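Lesson Three

The arms came to Brinunside in November, and with them a woman from Kukemov who told us they knew nothing at all. "Like a new starter," she said. Rozália Barta, who had trained every new starter on the packing floor and liked very few of them, asked whether they at least made tea.

They did not make tea. They had to be shown tidying up first. 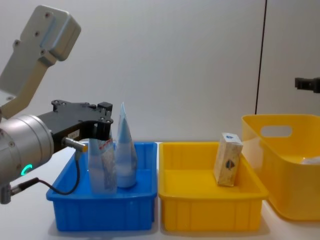
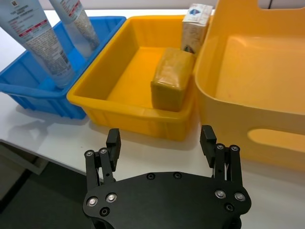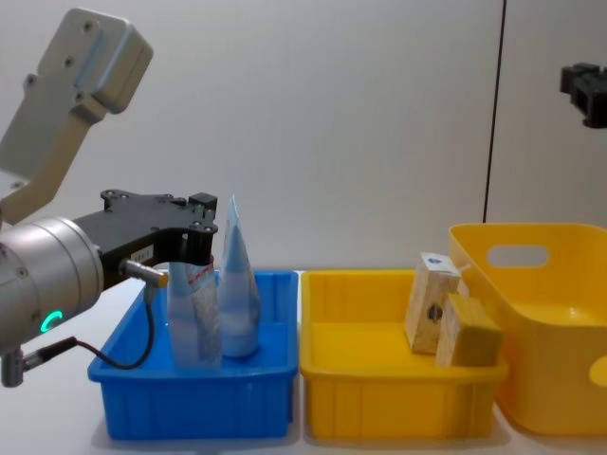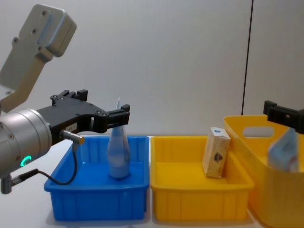

Rozália did her showing with a pair of handles at the other end of the bench. Whatever she did, the arms did a moment later, and the machine wrote it all down as the proper way to behave. This worried her more than she let on. She had been to the hairdresser's twice that year on company time. By the third morning she could bring the gripper in over the blue bin without holding her breath, and the pale blue thing with the pointed top, which she called the Bishop, had gone into the big yellow basket and come out again more often than she cared to remember. The woman from Kukemov wanted 186 goes. Rozália had done 54.

"You hesitated on that one," said the woman.

"I was thinking."

"It'll learn that."

"Good," said Rozália. "I've been trying to teach it to Rusomholm for years."

Rusomholm was head office. It sent an email at four o'clock asking if the arms would be ready for the Çınar order, and Rozália, whose hands were full, let it ring and ring before remembering that emails don't.

She stayed late that evening and did six more. On the last she sighed, set the handles down and rubbed the small of her back, and the arms dipped as she let go.

The following week they ran it alone for the first time. The left arm swung out over the bin, stopped above the Bishop and hung there for quite a while.

"What's it doing?" asked the woman from Kukemov.

"Thinking," said Rozália, and went to put the kettle on.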